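Bracelet storage: trays or hooks?
Crafts and Keepsakes board, page 2

Lillix wrote:
Right, I've finally cracked it after years of keeping every bracelet I own in one biscuit tin! I've gone over to a shallow tray with a soft lining and I'm so pleased with it. Everything lies flat, I can see what I've got, and I've worn things this week that I'd forgotten about completely. Does anybody else do trays? I want to hear how you sort yours.

Zutau wrote:
Hooks, every time. A row of cup hooks inside the wardrobe door and you're done. Trays get dusty and then they get junk in them. Mine had two batteries and a button in it by March.

Tùng Sầm wrote:
Tray person here, and very happy to be one! Mine comes out on the mat when I feel like a good sort through, which is half the fun if you ask me. 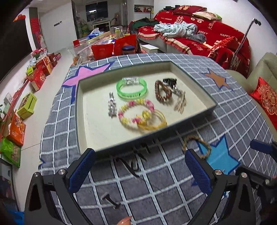
Mixing materials is what I'd ask you all about. I used to keep metal in one box and beads in another, and I never opened the metal one. Now it all goes in together: the silver link bracelet sits up in the same row as the brown beads and the see-through green bangle, and I love how they look side by side on that cream lining. The yellow one with the flower beads is the troublemaker, it's a tangle of cord however I lay it down. The braided tan one is still out on the mat, and I haven't decided where it belongs. Any ideas for the cord ones?

Nhung Trình wrote:
Oh, that yellow flower one is lovely! For cords, try winding them round a bit of card with a notch cut in each end. I do my thin ones that way and they come off without a knot.

Clistivton wrote:
I'd split the metal out again, sorry Tùng. Link bands catch on thread. I lost a cord bracelet I'd made myself that way, it pulled right through and the beads went all over the stairs. Soft pouch for anything with links, tray for the rest.

Tùng Sầm wrote:
Ouch, sorry about your beads! I still don't want pouches though, if it's in a pouch I won't wear it. Maybe a strip of felt across the middle, metal on one side and cord on the other?

Clistivton wrote:
A strip would do it, if it stands up high enough. Glue it along the bottom or it'll wander.

Zutau wrote:
Or hooks.

Lillix wrote:
Zutau, how do you hang a stiff bangle on a cup hook without it swinging about when you open the door?

Zutau wrote:
It does swing. I like the noise!

Nhung Trình wrote:
Bangles over a kitchen roll holder, that's my answer. They stack up beautifully and you just lift off the ones you want. Trays for the bendy stuff. I'll cut some cards tonight and post the size of notch that works best for thin cord.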